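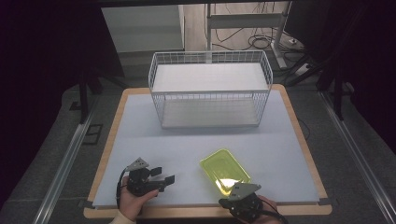

发件人:Furkton 大厦物业服务中心
收件人:租户联络邮件组
主题:回复:四月公共区域地毯清洗及虫害防治安排

各租户单位联络人:

关于四月公共区域地毯清洗及虫害防治一事,前次通知发出后,本中心陆续收到若干单位来函,现就集中反映的问题统一答复如下,并对原安排作部分调整。原通知附于文末,凡与本函不一致之处,以本函为准。

一、关于作业时间。原定各楼层均于晚七时开始作业。Stulus 培训中心来函称四月设有晚间课程,经与承包单位 Cernby 清洁服务公司协商,四层东侧走廊改为晚九时三十分开始,其余楼层维持不变。四层东侧各单位如有人员加班,请于晚九时十五分前离开走廊区域,需继续留在室内办公的,请由西侧楼梯出入。

二、关于地毯干燥。本次采用热水抽洗方式,清洗后地毯需要一定时间方可恢复正常通行。承包单位将在作业区两端设置警示牌,警示牌未撤除前,请勿推行手推车、办公椅及带轮货架经过。各单位门口自行铺设的脚垫不在清洗范围之内,请提前收入室内,遗留在走廊的脚垫将由保洁人员统一移至该层茶水间旁,请自行取回。

三、关于室内清洗。部分单位询问可否将租赁区域内的地毯一并清洗。此项服务不包含在物业服务费中,由各单位与承包单位直接签订委托单,费用自理。已与承包单位商定,凡在公共区域作业当晚同步进行室内清洗的,不另收上门费。委托单可在一层服务台领取,填妥后须加盖单位公章,并注明室内联系人及钥匙交接方式。家具搬移不在服务内容之内,文件柜及固定隔断下方不予清洗。

四、关于虫害防治用药。有单位对药剂气味及安全性提出疑问。公共区域拟以胶饵和粘捕板为主,投放于管道井、茶水间橱柜底部及垃圾暂存间,不作空间喷雾。地下车库排水沟及卸货区将使用液体药剂,施药期间该区域封闭2小时,请有送货需求的单位提前与供应商协调。药剂名称及安全说明书已存放于服务台,各单位可随时查阅。请保洁人员及员工不要移动或擦拭已投放的饵点。

五、关于三层茶水间。Amato 设计事务所反映该处近期多次发现蟑螂。经现场检查,水槽下方管道穿墙处存在缝隙,工程部将在施药前完成封堵。该茶水间列为重点部位,首次施药后安排3次复查,结果将张贴于茶水间门侧。同时提请三层各单位注意,食品应密封存放,厨余垃圾当日清出,不得隔夜留置于茶水间台面。

六、关于室内施药。各单位如需在租赁区域内投放饵剂,请于原通知规定的期限内回复本邮件,写明房号、面积及发现虫害的具体位置。设有水族箱或存放食品样品的单位,请一并注明。逾期未回复的,视为不需要。

七、关于电梯使用。作业期间2号货梯由承包单位专用,设备及水管经该梯运送,客梯不受影响。各单位如已安排当晚搬运大件物品,请尽快与服务台联系,另行确定时间。

八、关于损坏及投诉。作业完成后,如发现踢脚线、门框或地毯接缝有损坏,请于次日下班前书面告知本中心,并尽可能附照片。口头反映请同时留下房号,以便登记。

本函未尽事宜,可直接回复本邮件组。涉及单位内部情况、不便在邮件组公开的,请发送至服务中心专用邮箱,或到一层服务台办理。

Furkton 大厦物业服务中心

---- 原始邮件 ----
发件人:Furkton 大厦物业服务中心
收件人:租户联络邮件组
主题:四月公共区域地毯清洗及虫害防治安排

> 各租户单位联络人:
>
> 按照年度维护计划,本中心定于四月对大厦公共区域地毯进行清洗,并同步开展春季虫害防治。作业由 Cernby 清洁服务公司承担,范围包括二层至五层走廊、各层电梯厅、茶水间、管道井、垃圾暂存间及地下车库。
>
> 各楼层作业均于晚七时开始,按由上至下的顺序进行,每晚完成一层。具体排期张贴于各层电梯厅公告栏。
>
> 请各单位配合做好以下工作:清理走廊内堆放的纸箱、绿植及展架;通知本单位加班人员注意通行安全;需室内施药的,请于收到本通知后4个工作日内回复。
>
> 作业期间可能产生一定噪声,由此带来的不便,敬请谅解。
>
> Furkton 大厦物业服务中心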